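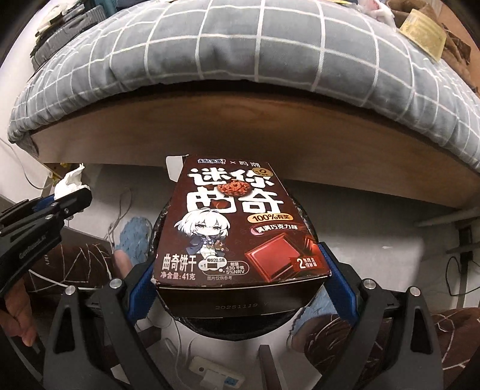 # Mini cookies from the Chinese supermarket – worth it or not?

**Flandeck**

Right, I need opinions from people who know their imported biscuits. I've gone a bit mad on the Chips Ahoy style mini cookies, the 趣多多 ones in the dark brown box (the Wuthering Waves tie-in, white-haired character on the front looking like they've just been woken up). The net weight is 41g. Forty-one! I had the lot gone before the kettle boiled.

Does anyone else buy these, and is there a bigger pack I should be looking for? I can't read a word of Chinese so I'm going by the pictures.

**Cindo**

The big characters just say "mini cookies", and the banner under the orange label is something like "full of chocolate flavour". The red bit in the corner is telling you there are 2 separate little packs inside to keep them fresh. So you were meant to stop halfway, Flandeck :)

**Flandeck**

I saw the second bag as encouragement, to be fair.

**Bitside**

Unpopular opinion, but I think they're a rip-off. I paid 70p for a full-size packet of own-brand choc chip on Tuesday and they did me and the kids for two nights. You're paying for the cartoon.

**Cindo**

You're paying for them to come halfway round the world as well. And own-brand choc chip tastes of sand, sorry.

**Bitside**

Sand is a bit strong. Dunk them for 3 seconds and they're lovely.

**Chin**

I'm with Cindo on taste but with Bitside on value. I get mine from the shop behind the bus station and they've crept up every time I go in. I still buy them, mind – they're the right size for a lunchbox and my daughter likes the game.

Flandeck, did you check for the prize? The orange label says 100%有奖, so every box is supposed to win something.

**Flandeck**

WHAT. I've put 5 boxes in the recycling this month. Is it a code or a card or what?

**Chin**

No idea how this one works. The last promo I had on a different snack was a code to scan, and it wanted a Chinese phone number, so I got nowhere with it. I wouldn't go digging through the bin.

**Flandeck**

Too late, I've been out there in my slippers. Found three of them, one with teabag on it.

**Bitside**

This is what I mean. Own-brand never made anyone stand in a wheelie bin.

**Cindo**

While you've got the boxes out, have a look at the end panel. Mine usually have the date in dots on the dark bit, and it's so faint you have to tilt it under a lamp. Worth knowing whether it's the made-on date or the best before, as Chinese packets often give the day it was made and then the shelf life somewhere else. I binned 7 packs of seaweed once thinking they were out of date and they were brand new.

**Flandeck**

Got it, 20251119 and then a Y. I'd never have spotted that. So which is it?

**Cindo**

Look on the back for 生产日期 (made on) or 保质期 (how long it keeps). If your shop has stuck an English label on, that should have a best before as well, and I'd go by that one.

**Chin**

Mine had the English sticker plonked right over the ingredients. It peels off if you warm it with a hairdryer, but the box tears a bit.

**Bitside**

A hairdryer. For 41 grams of biscuit.

**Flandeck**

I'm going back on Saturday for more and I'll ask if they do a family size. Bitside, I'll try the 70p ones too, but I'm not dunking them.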